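Funding of Small Road Repairs in Gidside
Project report, second term

Prepared by: Nazma Mollah, Lakmal Mridha, Kobe Van Leeuwen
Supervisor: Ruwan Selvanayagam

1. Purpose of the project

Our group studied how the Gidside district council pays for small repairs of roads and drains. We wanted to know why some repairs wait many months although money is already approved in the budget. The work was done between September and the end of the term.

2. Method

We read the minutes of 12 council meetings and compared them with the list of repair requests. Lakmal also spoke with Harsh Bajpai, who worked in the district works office until last year. We sent 20 short questionnaires to shop owners on the Dondmont road and received six back. This number is small, so we use the answers only as background.

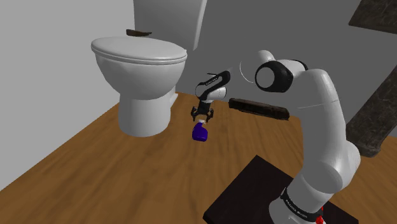
Figure 1. Simulated room with robotic arm, spray bottle and toilet.

3. Findings

Every repair above 2,000 must be signed by two offices — the works office and the finance office. In the minutes we found that the second signature was often postponed to the next meeting. Mr. Bajpai told us that the engineers sometimes divided one repair into smaller parts to stay under the limit. He considered this legal, but it made the total cost difficult to follow.

Most of the shop owners who answered did not know where to send a complaint. One wrote that she had cleaned the drain before her shop by herself.

4. Limits of the work

The minutes of the Palma ward were not available to us, and we could not check the payments to the contractors.

5. Suggestion

We suggest that the council publish one list each month with the date of each request and both signatures. Nazma has prepared a sample of this list — it is attached as Appendix A.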